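Saturday, late morning. Worship sound notebook, Flandby chapel

What a rehearsal! The youth team ran the whole set for the November praise night and I still have the last chorus going round in my head. Writing this down before I lose the settings.

Moved the two choir mics forward and higher, which cleared up the altos right away. Pulled 5 dB out of the low mids on the piano channel. Before that the left hand was sitting right on top of the bass and you couldn't make out the words of the second verse (and they're such good words!).

New song "Shirima" is in A for now. Opens with voices only, then hand drum, then everybody. The voices-only part gave me goosebumps, I mean it.
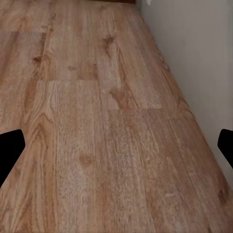 Mawuli Frimpong thinks A is too high for a congregation at that hour and wants it down in G, with the bridge cut to one pass so people can learn it before it's over. Fair point on the key. I'd fight for the bridge though, it's where the room really starts singing!

Tried G straight after. Warmer, and the tenors stopped straining. Keeping it. Capo chart needs redoing for both guitars.

Monitors: Anoma asked for more of herself and less drum, so her wedge is now vocal, piano, a touch of guitar. She sang the psalm setting with her eyes shut after that, so I'll take it as a yes.

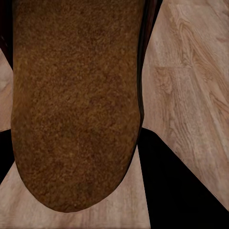 The psalm still needs a softer landing. We ended loud and then went straight into the spoken prayer, and the hum from the keyboard line was all I could hear under it. Next time I'll mute keys on the last word and bring them back slowly under the prayer.

Still to do:

- swap the buzzing keyboard cable
- save the desk scene as "praise night G"
- print Shirima lyrics with the bridge in twice (sorry, Mawuli)
- ask Anoma if she'll lead the opening call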